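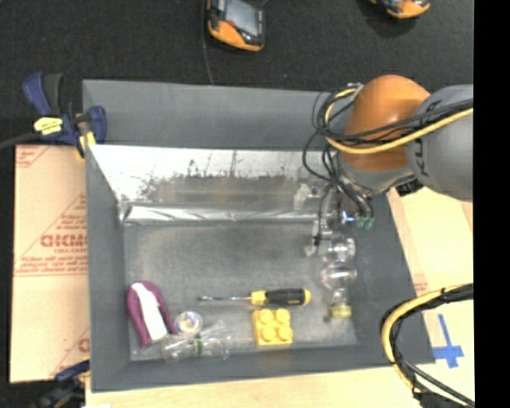 Page last changed: September

Section 3: Clearing a mixed bin

I get asked a lot whether the arm can tidy a workbench yet. My answer is sort of, and this section is the sort of. If you came here from the Cavham quick start, you should already have the arm powered up and homed. If you haven't, go do that and come back.

Before you start

Clamp the bin to the table. I use plain bar clamps over the rim, and I tighten them again at lunch. A bin that creeps sideways will ruin a whole afternoon of picks and you'll blame the software (I did).

Mark your park spot on the table with tape. A cross of blue tape works great – you can find it at a glance.

Setting up the run

1. Put in a mixed load. Mine has a screwdriver, a yellow toy block, clear plastic bottles and a few odds and ends. Don't line things up nicely! Real clutter isn't nice.

2. Check the slack in the cables and air tubes. They should loop freely when the arm reaches down into the bin, and nothing should pull tight on the way back up.

3. Open the Lavcombe panel and pick Mixed Clutter. Leave the speed at 67 for your first run.

4. Set the retry limit to 3. Higher sounds better, but the arm just pokes at the same bottle forever.

5. Press Start and keep your hands out until the panel says Parked.

CAUTION: The arm doesn't know your hand from a bottle. Hit Stop before you reach in, even for a second.

Note: If you get error 504, the panel has lost the arm. Close the panel, wait for the arm to stop, and start over from step 3.

So, can it do the chore?

Blocks, yes, all day long. Screwdrivers, mostly, as long as the handle is clear of the wall. Clear plastic is where I still lose my patience. A crumpled bottle on a gray floor is hard enough for me to spot, and anything lying right up against a wall leaves the fingers very little room. I logged 500 picks with the Mogensen settings and the bottles were the worst of the bunch by a mile.

I wouldn't leave it alone with a kitchen drawer yet. For sorting out a bench at the end of the day, with me sitting nearby, I'm pretty happy with it.

Next: Section 4, Saving your settings to Kavov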